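Handheld grippers, second round: finger angle and strap

Picking up from the January post. The parallel-jaw pair from Brirotell went back in its case after I'd logged 176 grasps with it, and I've since moved to the angled-finger pair from Akutus. Same controller, same logging, same list of household objects.

The angle matters more than I expected. With straight fingers the wrist has to come up level with the target, and in a fridge door that puts your knuckles against the lip of the bin. The angled fingers let you approach from underneath with the forearm low. On the bottle task my median grasp time dropped by nearly 18 per cent, and most of that came out of the approach phase. Closing time was the same for both pairs.

The strap is a mixed result. It takes load off the thumb, and I could run a full session without a break. It also lets the housing roll slightly on the back of the hand when you lift something heavy off-axis, such as a full bottle held near the cap. The marker rolls with the housing, so the pose estimate stays right for the gripper but no longer agrees with the wrist. If you only record the gripper that's fine. If you're fusing it with a wrist tracker, recalibrate after every strap adjustment.

Marker dropout was 122 frames out of 3000 on the door task, nearly all on the right side when the two hands crossed. Tilting the markers outward fixed the worst of it. Yavuz Baysal suggested a second tag on the underside and I'll try that next, although it adds weight where I don't want it.

Still to sort out:

Finger pads. The stock ones slip on glossy plastic. Emiliano Carretero has offered me a set of the Parisel pads in a softer grade.

Trigger travel. Too long for small caps. The Šimko linkage would shorten it, but it needs a different return spring and I haven't found one in the right gauge.

Numbers for the shelf task once I've rerun it on Wednesday.
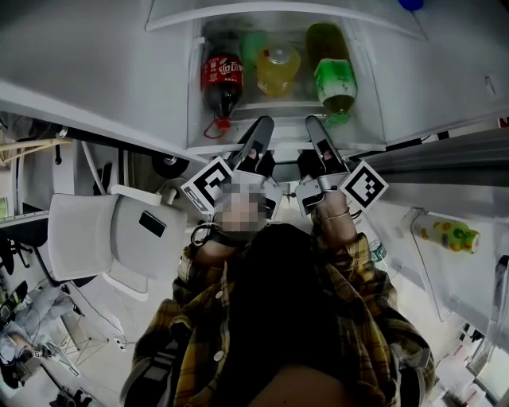
Angled fingers at the door bin, both hands, markers tilted outward.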